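Follano Crash Pad: one winter and a bit

I bought the Follano in February, right before our trip to Zellitberg, and I've been falling on it ever since. If you boulder mostly indoors and you're shopping for your first outdoor pad, maybe this saves you some reading.

My old pad was a hand-me-down that folded like a taco and felt like a bath mat by the end. The Follano is a hinge pad, so it folds flat in the middle, and the foam is stiff out of the box. I mean really stiff! My first short fall off a low traverse stung my heels, and I almost sent it back. Then I took a bad swing off the lip of a problem called Maksymiv -- landed flat on my back -- and got up and had another go. Big falls are where this thing earns its price.

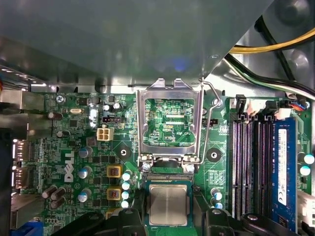
Socket open, processor held below it.

The straps are good. There's a proper waist belt, and the shoulder straps are wide enough that I carried it up to the top sector (the sign there says 1,965 meters) with my shoes, lunch and a rope bag stuffed in the fold. Nothing slid out. The closing flap covers the bottom but leaves the sides open, so pack your chalk in the middle or you'll be walking back down for it.

What I don't love is the hinge. Land right on it and you'll feel the ground. I laid a doormat-size slider pad over the gap for most of the trip and that fixed it, but I'd rather not carry two things. The buckles are also metal and they get cold, and one of them pinched me twice the same morning. I have only myself to blame for the second one. 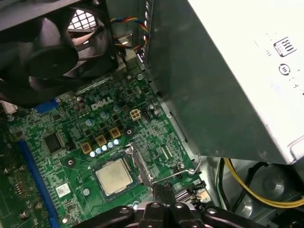 The cover has held up better than I expected. Zellitberg granite is nasty stuff, all crystals, and we dragged the pad between boulders all day like you're not supposed to. After nine days out there I've got one scuffed corner and a little fraying by the handle. Mud brushes off once it's dry. The carpet square for wiping your shoes is sewn on, and I wish it came off so I could wash it.

I also borrowed a Cimlow for an afternoon to compare. It's softer and lighter and much nicer to sit on between tries, and for low stuff I'd probably pick it. From higher up I bottomed out on it twice, and after that I went back to mine.

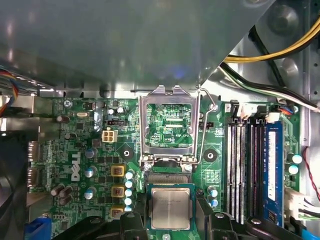

Vasylyna Ivanyshyn wrote in to say that her Follano was just as hard at first and took a full season to loosen up. She stores hers open and flat, and thinks leaving it buckled shut all winter is what wears out the foam along the hinge.

I've started keeping mine open behind the couch, so we'll see. Would I buy it again? Yes, for tall problems and bad landings. If you mainly do sit starts and traverses, try the Cimlow first.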